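Warm Enough: Bedding, Heating and Sleep in a Rented Student House
Term project report, Home and Consumer Studies
January 3, 2019
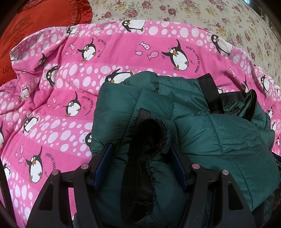

Our group wanted to know how cheaply a person can stay warm at night in a house that was built by someone who disliked them. The house is on Kirport Road, it has 24 windows, and all of them have opinions about the wind. The landlord's position is that the heating works. Our position is that it works in the hallway. Most of us had already solved the problem in the usual way, which is to pile up whatever you own: a pink flannel blanket with penguins on it, a rose-covered bedspread, and a green quilted down jacket on top for good measure. We set out to learn whether this pile is any good compared with paying for heat.

Method

We ran the test over 24 nights. On half of them the bedroom heater stayed off and the sleeper could add any layers they liked. On the other half the heater ran for 8 hours and the sleeper got one blanket. Room temperature was read at bedtime and on waking. Each sleeper filled in a comfort form in the morning, a time of day when none of us is known for careful writing. One form says only "no."

We borrowed a plug-in meter from the Akbulut hardware store and bought a Furus thermometer, which was accurate until it was dropped in the sink.

Results

The heater nights were warmer in the room, as you would hope. The layered nights scored better for comfort once the sleeper was in bed and much worse for getting out of it. Flannel was liked more than any other fabric we tried. Down was warm but slid to the floor, and two sleepers spent part of the night looking for it.

The meter on the heater read 2131 at the end. We argued for some time over where the decimal point went, and have left the cost table out until the store's manual is found.

Problems

The sleepers knew which kind of night it was. One room faces the Drokport bus depot and its sleeper was awake anyway. We also had no warm-weather nights to compare with, so we plan to repeat the test in May, if the lease and the group both last that long.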